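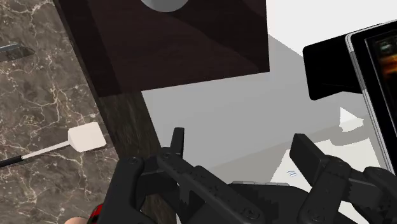 Render of a gripper with its jaws open.

Parish registers at Mulbridge: notes on the second pass

01/12/2025

The second pass through the Mulbridge registers is finished. I am setting down how the work was done while I still remember the rules we used, as the first pass was never written up and it cost us most of a winter to work out what had been meant by half of the abbreviations.

The material is two baptism registers and one volume of marriages, all from the old church at Mulbridge before the parish was joined with Cirnstead. The baptism registers are in fair order. The marriage volume has water damage along the lower margin, and in the worst part the witnesses' names are lost on both sides of the leaf. We have entered these as "illegible" and left it there. The first pass had guesses in some of those places, and I have taken them out.

In total there are 446 entries. Each was read by one person and checked by another, working from the page and not from the first reader's text. Saron Tamiru did most of the first readings for the baptisms. Joaquín Palma and I checked. Where the two readings differed we kept both, with the later one in square brackets, and put a mark in the last column. Please don't tidy these up if you borrow the file.

A few points on the clergy hands. The priest who kept the earlier register wrote a long s well after most people had dropped it, and his capital T and F are hard to tell apart. This matters more than it sounds, because there are families at Mulbridge whose surnames differ only in that letter. Where a godparent turns up again in the marriage volume, we used the later spelling to settle it. Where they don't, the reading stands as doubtful.

His successor wrote a much clearer hand but was careless with dates. In three places he enters a baptism on a day before the stated birth. I assume he filled in the book from loose slips some time afterwards. We copied what he wrote. Corrections belong in the notes column, with initials.

The Latin is ordinary. "Sub conditione" appears more often than I expected in the second register, usually for infants baptised at home by a midwife and brought to church later. The first pass had translated this as "on approval", so anyone holding an old printout should throw it away. The other phrase that gave trouble was a short form in the margin which we now read as "confirmed", followed by a year. Patricio Iturra pointed out that the same short form is used at Fodow, where it is written out in full on the opening leaf. That settled it for me.

Godparents are now in their own table. Previously they were run together with the parents in one field, and a search for any surname brought back people in every possible role. The new table has one line per godparent and a number pointing back to the baptism. Proxies are marked with a P. If the person stood in for someone named, the named person is listed as the godparent and the proxy goes in the note.

Two things are still open. One is the loose sheet found inside the back board of the marriage volume, a list of pew rents with no year on it. The names suggest it is later than the volume itself. It has been photographed and put back where it was. The other is the gap in the second baptism register, where the numbering runs on but several months have no entries at all. Jolien Kuipers thinks the priest was ill and that the children were taken to Cirnstead. She will look at the Cirnstead book in March, when it comes back from the binder.

The file can be had from me on request. It is a plain table and opens in anything. The column headings have changed since the first pass, so old searches will need to be set up again.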